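# About Florkon

Florkon prepares and runs cars for club-level circuit racing. We have a workshop at Panness, a transporter that is older than we'd like, and a short list of customers who mostly came to us after being disappointed somewhere else. We try to keep that in mind when we write pages like this one, because the places that disappointed them had very nice pages too.

If you have read a few race team websites you know how they go. Everyone is passionate. Everyone has a winning heritage, and everyone's data guy used to be close to somebody famous. We have read them as well, and we don't believe most of it. So this is what we do and what we charge for, and you can make up your own mind.

## What we do

- Full season running in the Skerkberg Sedan Cup, for owner-drivers
- Single race weekends, if the car passes our inspection first
- Winter rebuilds, booked by December
- Seat fitting, belts, corner weights and alignment
- Test days, with a mechanic and without a sales pitch

We do not build engines. We used to say we did, which meant we took them out, sent them away and put our sticker on them when they came back. Now we give you the engine shop's invoice and you pay the engine shop.

## What we think about testing

Drivers love test days and teams love billing for them. Somewhere in between, a car is supposed to get faster. In our experience a lot of testing is a driver learning the track, a crew changing things to look busy, and a lap time that drops because the track got cleaner through the morning. Then everyone goes home and says the new dampers worked.

We make 2 setup changes in a session at the very most, and we go back to the old setup before we call anything an improvement. It's dull. Some customers have left over it. If a team shows you a lap time from a test, ask what tires were on the car, how much fuel it had, and what else was on track. Ask us too.

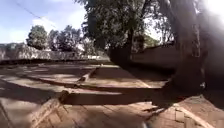
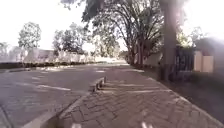 *Trees and brick paving*

## Who drives with us

Owner-drivers, mainly. Most have a job and a family and a budget that was supposed to be fixed. We have 2 seats a season in the Skerkberg series and we don't add more when the phone rings. We tried running a bigger group once and the cars were late to scrutineering all year.

We don't offer a "driver development program." We have looked at quite a few of those, and as far as we can tell the thing being developed is the invoice. If you're 16 and fast, go karting for as long as your parents can stand it, and spend the difference on tires.

## The Mrema car

People ask about it, so here it is. The Mrema is our own sedan, built from a bare shell, and it's the car we use to try parts before we let a customer pay for them. Plenty of those parts turn out to be no better than what they replaced. We keep them on a shelf by the office door — you're welcome to look through it. The Mrema has never won a race and we aren't going to pretend it's about to.

## Money

A shop hour on the invoice is an hour of work on your car. Cleaning the transporter isn't on there. Neither is lunch.

A pre-season inspection costs $200, and we don't refund it if you don't like the answer. Invoices are due in 30 days. Crash damage is yours, including when it was the other guy's fault, which it always is. We'll write up what happened for the organizers if you want to protest, but we won't write that you were ahead at the apex if the video says you weren't.

## Visiting

The Panness workshop is open to visitors by appointment. Please call first, since on race weekends the doors are locked and we're at the track. You can look at any car whose owner says it's okay, and you can ask the mechanics anything. They haven't been coached.

Page last updated 15/03/2010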